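Carnet d'atelier, 27/11/2019
Rédigé par l'équipe simulateur, Fonarwood

Reprise du module « rachat de crédit » pour Clolance. J'ai passé la matinée dans les tableaux d'amortissement (avec beaucoup de thé) et je note tout tant que c'est frais, parce qu'en mai on avait perdu deux jours à retrouver nos propres hypothèses !

Le cas d'essai Halilović nous embêtait depuis un moment : le simulateur oubliait les indemnités de remboursement anticipé dès que l'emprunteur gardait la même banque. La mensualité paraissait très belle, forcément. Après correction, l'économie annoncée tombe à 422 euros sur l'année, ce qui reste une jolie somme pour un ménage, mais on comprend que le conseiller ait froncé les sourcils.

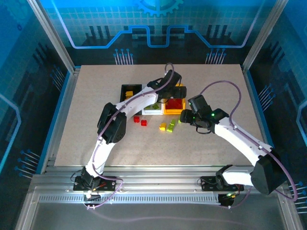
Frais de garantie

Là, je suis moins tranquille. Siranbridge nous envoie un barème où la mainlevée d'hypothèque est tantôt comprise dans les frais de dossier, tantôt à part, et j'ai trouvé cinq lignes qui se contredisent. J'ai pris partout la version à part, en attendant leur réponse. Si vous relancez le calcul de votre côté, pensez à vider le cache, sinon vous retrouverez l'ancien total et vous chercherez longtemps, comme moi.

Reste à faire : l'assurance emprunteur quand il y a 2 co-emprunteurs, et l'arrondi de la dernière échéance, qui dérive encore de quelques centimes.

Classé dans : Crédit immobilier, Notes d'atelier

© Fonarwood | Nous écrire | Haut de page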